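Getting Started with the Branance Hand-Held Gripper Kit: From Box to First Clean Recording
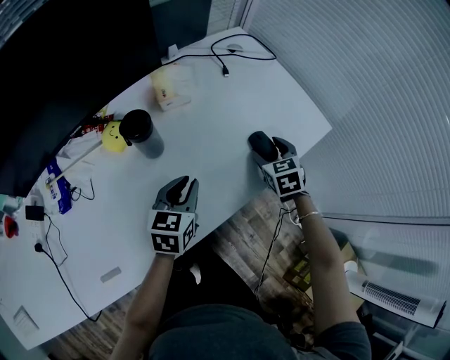 By Dymphna Hanrahan
Filed under: Tutorials, Data collection
Last updated in March

I've had the Branance pair on my desk long enough to wear the shine off the grips, and I still look forward to picking them up. If you want to teach an arm a two-handed job, holding a gripper in each hand and simply doing the job yourself is such a direct way to go about it. No leader arm, no joystick, no fighting with joint limits. You move, the kit records, and the training software on the other end gets both hands' paths along with how far the fingers were open.

The manual that ships with it is fine on safety and thin on everything else, so these are the steps I give to people at Worken when they take a kit home for the first time. Set aside an evening. You'll need the two grippers, the head camera and its strap, the cables, a computer with the Branance recorder installed, and a desk you can move your arms over freely.

1. Put the cubes on

Each gripper has a white cube that mounts on the back of the body, with a black-and-white marker pattern on its faces. The head camera finds these patterns and works out where each hand is and which way it's pointing. The cubes are keyed left and right. Look for the small letter molded inside the socket before you push, and push until it clicks. A cube that's nearly in will wobble by a hair, and a hair at the wrist turns into a very visible error at the fingertips.

Keep your thumbs off the marker faces. Skin oil makes them shiny, and shiny squares wash out under a lamp. A dry cloth is enough to clean them.

2. Route the cables

Plug the grippers in before you sit down. I run mine down past the front edge of the desk toward the floor and back up to the computer, with enough slack that I can reach the far side of the desk without feeling a tug. If you feel the cable, you'll start moving around it, and that habit ends up in your data!

Two things to check here:
The plug at the gripper end has a locking collar. Turn it a quarter turn.
Make sure the slack isn't where your chair wheels roll. (I've killed one cable this way. Replacements come from Arkby and they took their time.)

3. Set up the light

Window light is lovely and also a pain. With the blinds open, the marker faces on the window side come out much brighter than the others and tracking on that hand gets jumpy. I close them and use the ceiling light. If you can't close yours, turn the desk so the window is behind you or straight ahead.

Glossy things matter less than I expected. I leave my big monitor where it is and just turn the screen off while recording.

4. Fit the head camera

Wear it snug and tilt it down further than feels natural. Sit the way you'll sit when you work, rest both grippers near the front edge of the desk, and open the preview. You want both cubes showing with at least two faces each. One face will track, sort of, but the angle estimate flips back and forth and you'll spend your evening deleting takes.

Then reach forward as far as the task needs and check the preview again. Most people set the tilt for the resting position and then lose the cubes at full reach.

5. Calibrate

Choose Calibrate Pair in the recorder. It asks for three things:
Hold both grippers still on the desk until you hear the tone.
Open and close each gripper all the way, left first.
Draw a slow figure eight in the air with each hand.

Slow means slow. The figure eight is how the recorder matches the camera's clock to the grippers' clocks, and a quick one gives it blurry markers to work with. If the residual number comes up red, wipe the cubes and do it over. Mine goes green on the second try more often than the first, and I've stopped taking it personally.

6. Record a first task

Pick something dull. Moving a soft toy from one side of the desk to the other, passing it from hand to hand in the middle, is perfect. It uses both grippers and nothing breaks if you drop it. Start every take with the grippers resting in the same place, tap record, do the task, return to rest, stop.

Take your bracelets and watches off if they slide around. A thin one that stays put has never given me trouble, but anything that can swing across a marker face will.

You don't need to clear the desk down to bare white, either. I like a bit of ordinary clutter in my takes. A policy trained only on spotless desks gets confused the first time it meets a tissue box.

7. Check before you record more

Do five takes, then stop and play them back with the path overlay on. Look for sudden jumps, and look at the finger opening graph during the handoff. If both lines go wide at the same instant, you dropped it, even if you caught it again.

For scale, my largest set so far has 1,276 takes. I kept 875 of them. Another 162 could be saved with trimming, and the rest went in the trash, mostly from my first few sessions when the camera tilt was wrong. See step 4!

A few opinions on the kit itself

The finger action is the best part. The curved fingers close smoothly and you can feel light contact through the grip, so picking up cloth is a treat. Weight is fine for an hour and tiring after two. I'd love a wireless version – the cables are the one thing I grumble about every session.

I also tried the Prendergast set for a couple of weeks. Its recorder is nicer to look at and exports faster, but the grips are too fat for my hands. If yours are bigger than mine, try both before you choose.

Next up is exporting takes and lining up the two hands' timelines, with the settings file I use.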